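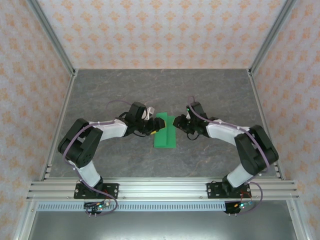 Foam: A Solid Full of Bubbles

Foam is a material made of two parts. One part is a solid, usually a plastic. The other part is gas, trapped inside the solid in small pockets called cells. Pool noodles, bike helmet liners, camping mats and some toy blocks are all kinds of foam.

How foam is made

Plastic is melted in a long heated barrel. Gas is pushed into it under pressure. When the mixture leaves the barrel through a shaped hole, the pressure drops and the gas expands into bubbles. The plastic cools and sets around them. A round hole gives a cylinder. Colour is mixed in while the plastic is still melted, so a bright green foam is usually green all the way through.

Why it squashes

Press on a piece of foam and the cell walls bend. The gas inside is squeezed into a smaller space and pushes back. Let go and the walls straighten again. A foam cylinder held between two hard surfaces gets narrower where it is pinched, and the sides of the pinch can look darker because less light reaches them.

Press too hard, or for too long, and some of the walls stay bent. The dent that remains is called compression set. 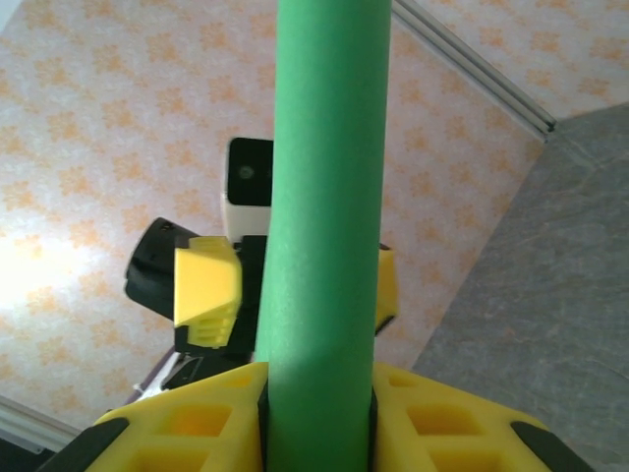 Foam can be tested for this at home. You will need a ruler, a heavy book and a short piece of pool noodle.

1. Lay the noodle on its side and measure its height in millimetres.
2. Put the book on top and leave it for 90 minutes.
3. Take the book off and measure again straight away.
4. Wait 13 minutes, then measure a third time.

Write the three measurements in a table. If the last number is smaller than the first, the difference is the compression set. Repeat with a kitchen sponge and compare the results.

Words to know

Cell: one small pocket of gas inside a foam.
Compression: squeezing something into a smaller space.
Elastic: able to return to its first shape.

Text by Védís Oddsson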